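How a Reception Counter Works

When you visit a dentist, a swimming pool or a big office, the first piece of furniture you meet is usually the reception counter. It is a desk, a wall and a cupboard all in one.

The front of a counter faces the visitors. It is often high, so that a grown-up can lean on it to sign their name. Many counters are about 108 centimetres tall at the front, and if you are six years old your nose may only just reach the top. Good counters have a lower part too, for children and for people who use wheelchairs.

Then there are the shelves. Some counters have them on the inside, where only the staff can reach. Others have open shelves that anybody walking past can see. An open space in a shelf unit, with a top, a bottom and two sides, is called a compartment. A small one is sometimes called a cubby. 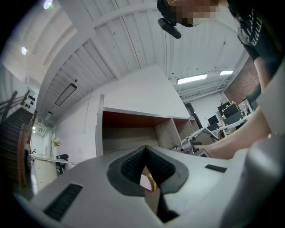

The upright board between two compartments is a divider. It does two jobs. It keeps things apart, so the leaflets don't slide into the lost gloves, and it holds up the board above. A long shelf with no dividers can start to sag in the middle, like a washing line with wet towels on it.

Dividers don't have to be evenly spaced. Glória Baptista designs counters for a furniture workshop called Landiden, and she likes to mix wide compartments with narrow ones. A wide one can take a box of paper. A narrow one is better for folders standing on end.

She also thinks about colour. The outside of a counter is often something quiet, such as grey or cream. The insides of the shelves can be brighter - red, orange or yellow - and then you see a bit of colour when you look in.

What goes on the shelves? Boxes, books and plants are all common. Plants need some care indoors. Ivan Stasiv, who looks after the front desk at the Nustthorpe library, moves his to a windowsill for part of the week so that they get enough light.

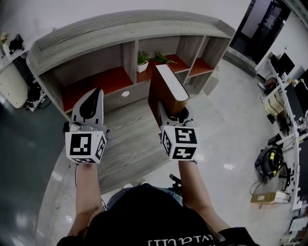
Some counters are straight and some are curved. A curved one takes longer to make, but it has fewer sharp corners to bump into, and people can walk round it easily.

Next time you are waiting at a reception, look at the counter. Is it straight or curved? Can you find a divider? If you have some card at home, you could make a small counter of your own and put two dividers in it.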